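Ulero ya lee lomos: la biblioteca de Ogola estrena inventario desde el móvil

La biblioteca municipal de Ogola ha puesto en marcha este diciembre la nueva versión de Ulero, una aplicación web que permite hacer el inventario de una estantería con el teléfono, sin ordenador portátil ni carrito. La persona apunta con la cámara a las etiquetas de los lomos, la aplicación reconoce las signaturas y va marcando en pantalla los libros que están fuera de orden. ¡Y lo hace a una velocidad que da gusto!

El programa lo ha escrito Lacey Clegg, bibliotecaria y programadora en ratos libres, con el apoyo de la pequeña empresa Sovomgate, que ha cedido el servidor. Todo el código es libre y se puede instalar en cualquier centro que tenga el catálogo en Vesent, el sistema que usa la red comarcal desde hace años. No hay que descargar nada de ninguna tienda: se abre una dirección en el navegador, se entra con la clave de siempre y se elige la sección.

En la primera prueba se revisaron 2634 volúmenes de la sala de adultos, repartidos en varias mañanas antes de abrir al público. Aparecieron 50 libros mal colocados, entre ellos una guía de setas que llevaba meses dada por perdida y que estaba tan tranquila entre las biografías. Con el método antiguo (listado en papel, lápiz y mucha paciencia) esa misma sala se dejaba siempre para el verano.
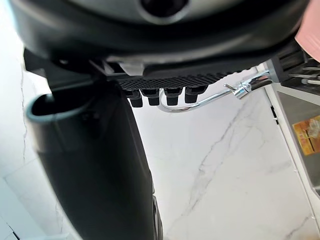
Ashley Garside se muestra más prudente y pregunta qué pasa con las etiquetas viejas, las escritas a máquina, que en su sala infantil son mayoría y están medio borradas. Le gusta la idea, dice, pero teme que al final haya que teclear una signatura de cada tres.

Es una duda muy razonable y la versión nueva le da una respuesta bastante buena. Cuando una etiqueta no se lee bien, Ulero mira los libros vecinos, consulta en Vesent qué títulos deberían estar en ese tramo y propone dos o tres candidatos. Basta con tocar el correcto. Si ninguno encaja, queda la opción de escanear el código de barras de toda la vida, y la ficha se guarda con un aviso de «reetiquetar» para que alguien imprima una pegatina nueva cuando haya un hueco. En la prueba de Ogola salió de ahí una lista de unas 80 etiquetas por cambiar, ya ordenada por estantes – un regalo inesperado para quien lleva el taller de encuadernación.

Otra mejora muy celebrada es el trabajo sin conexión. El depósito del sótano no tiene cobertura y hasta ahora había que subir a la planta baja cada vez que se quería enviar una tanda. La aplicación guarda en el propio teléfono hasta 1000 lecturas y las manda todas juntas en cuanto encuentra red. También se puede pausar una sesión a mitad de balda y retomarla desde otro aparato, algo que se agradece mucho cuando suena el teléfono del mostrador.

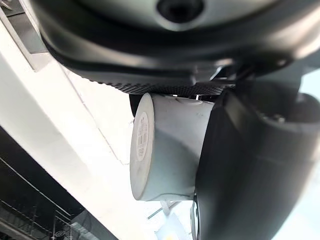 Quedan cosas por pulir, claro. Los lomos muy finos de los cómics todavía le cuestan, y los tomos con la etiqueta en la cubierta hay que sacarlos uno a uno. Para los primeros, Clegg está probando un modo de «barrido lento» que toma varias fotos seguidas y se queda con la más nítida. En los móviles más antiguos la pantalla se calienta bastante y conviene bajar el brillo. Y falta traducir la ayuda, que de momento sólo está en inglés con un glosario provisional en español.

La próxima entrega, ya en preparación, traerá la exportación a hoja de cálculo y un mapa de la sala coloreado según la fecha de la última revisión. Las bibliotecas de la comarca que quieran probar la versión actual pueden pedir una clave temporal en el mostrador de Ogola o escribir al foro del proyecto, donde también se recogen fallos y sugerencias. 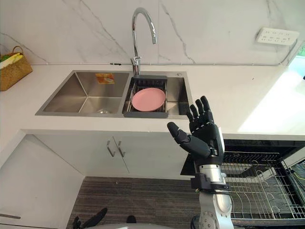
Fregadero doble, con un plato rosa en el escurridor.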